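Sikora bamboo sleeping mat - quick review

Two summers on this thing now so I figure I can say something. Bought it for the guest room, ended up keeping it for us.

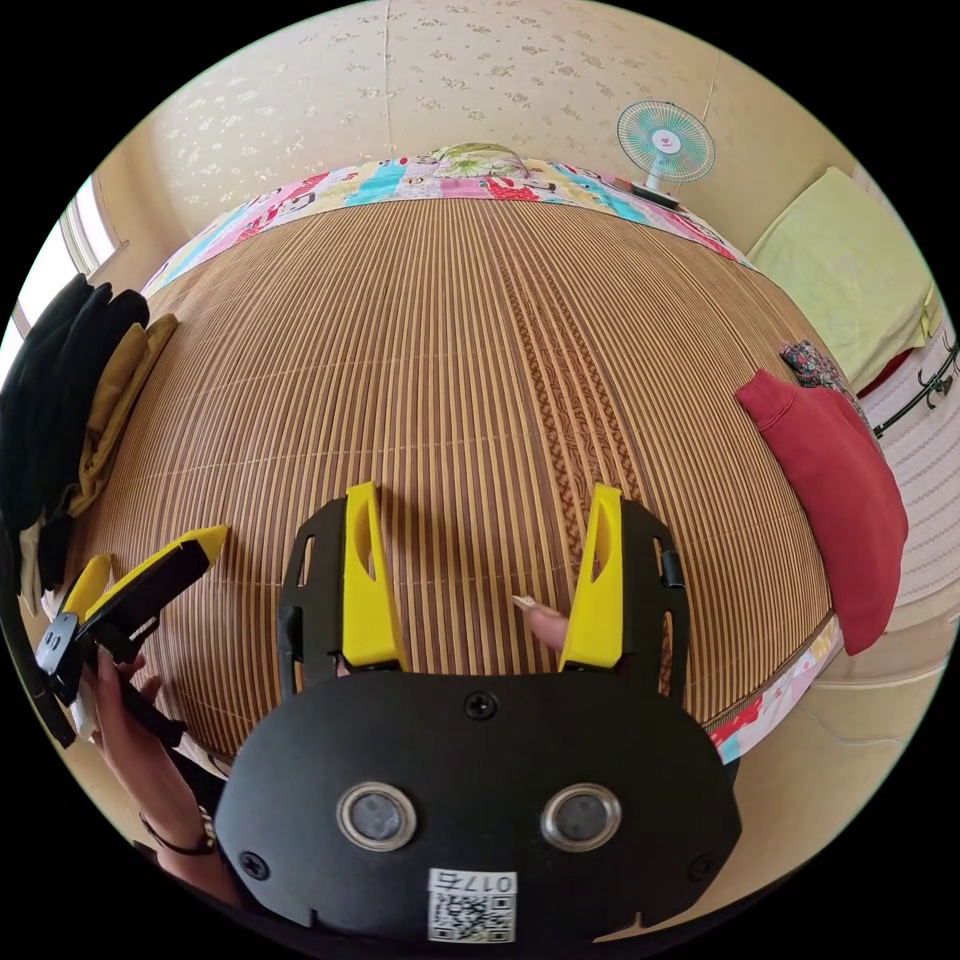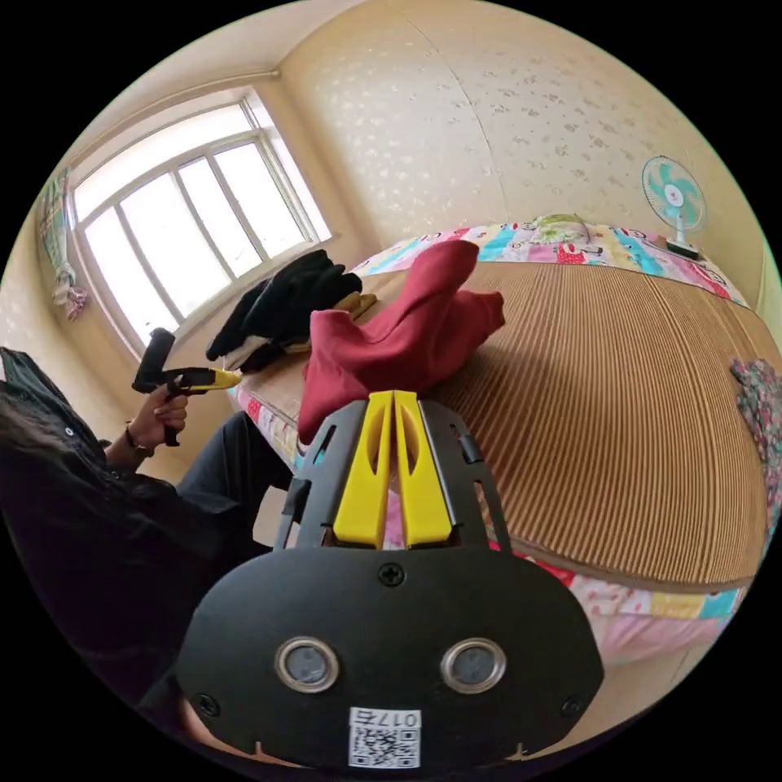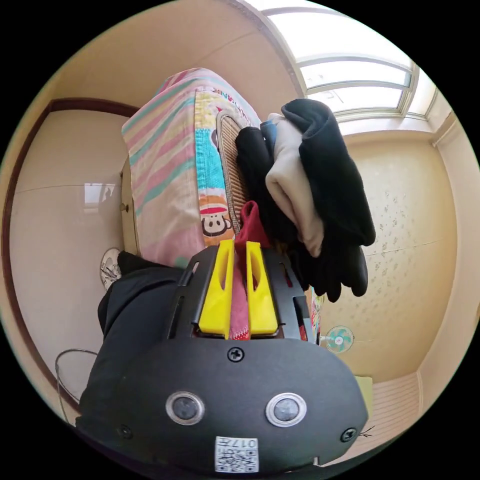

Fukthorpe, August

OK so. Slept on it 16 nights before I had an opinion. First 2 nights, hated it. Hard, noisy when you roll over. By the end of the week I was fine, and my back stopped sticking to the sheet, wich was the whole point.

Good: the slats. Narrow, light and dark, smooth enough on bare arms. Stitching hasn't let go anywhere. The patterned band running lengthwise looks nicer than I expected for the price.

Bad: it pinches. Leg hair, mostly. Thin cotton sheet on top fixes it but then you lose some of the cool. Also it slides - I put 4 rubber dots under the corners, better.

Smell took nearly 7 days to air out. Hang it outside first. Wipe with a damp cloth, dont soak it. Ikhsan Nasution at the Prestport shop told me that and then sold me a cleaner I never needed.

Had a Pindow one before. Softer, cheaper, slats split the first winter cause I folded it. Roll it!! Same goes for this one.

Would I buy again - yes, in the smaller size. Ours is a pain to carry downstairs. Not for side sleepers, my hip still complains.

M. Kwiatkowski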